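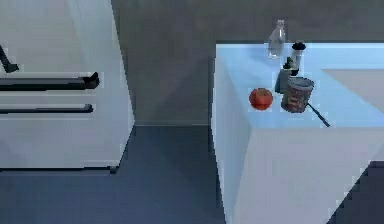 Simulated kitchen used by the student teams: tall white unit on the left, island with the test objects on the right.

Visit to the Stuvley student manipulation project, July 2, 2024

The project room is on the second floor of the engineering building, past the print shop. Visitors sign in at the desk and are given a badge and a one-page outline of the course. The visit was timed for the last working session before the teams hand in their code, so most of what we saw was testing.

Stuvley runs as a half-year student project, beginning in March. There are 4 teams. Each writes control software for a simulated arm on a moving base, which has to find, pick up and put down household items in a kitchen. All work up to the final stage is done in simulation. The simulator is called Pramen and is maintained by the department. Waltraud Rainer, who leads the course, gave the introduction and stayed to take questions at the desks.

The kitchen model is kept plain. Walls and floor are flat shades with no texture, and the worktop is a pale blue. The objects for the current task are grouped at one back corner of the island: a tomato, a can or cup with a patterned label, a grey shaker, a small white bottle with a black cap and a clear glass bottle. The remainder of the worktop is clear, so a team can choose its own place to put an item down.

Grouping the objects closely is deliberate. From the default viewpoint the shaker overlaps the white bottle, and a detector trained on separate items tends to merge the two. Team Gollico handles this by moving the base a short distance and taking a second view before planning a grasp. Team Yau works from one view and a depth estimate, and accepts a higher rate of failed picks in exchange for a shorter cycle.

The glass bottle gives the most trouble. Its outline is faint against the grey wall, and the simulated depth sensor returns values from behind it. One student showed a log in which the planner had treated the space occupied by the bottle as free and sent the elbow through it. The fix under test was a fixed keep-out zone at the rear of the worktop. It prevents the collision but also blocks some valid approaches to the white bottle, and the team had not settled on a final size for it.

Scoring is automatic. Each submission is run 500 times with small changes to object positions and lighting. A run counts as passed if the named item is set down upright, where that applies, and no other item has been moved. There is a limit of 2 attempts per item within a run. The tomato is exempt from the upright rule but is marked down if it rolls.

We watched a batch of 13 runs on one of the desk machines. The motion was slow and the gripper paused before each contact while the planner checked the wrist angle. Rainer said that the pause is the part students most want to remove and that she advises leaving it until the pick rate is stable.

Questions from the visitors were mainly about transfer to hardware. The best team gets bench time on a real arm after marking, with a similar set of objects. Differences in friction are the usual difficulty, and the simulator values are adjusted between intakes using the bench results.

The course outline and the scoring rules can be requested from the project office. The next intake uses the same kitchen with a drawer task added.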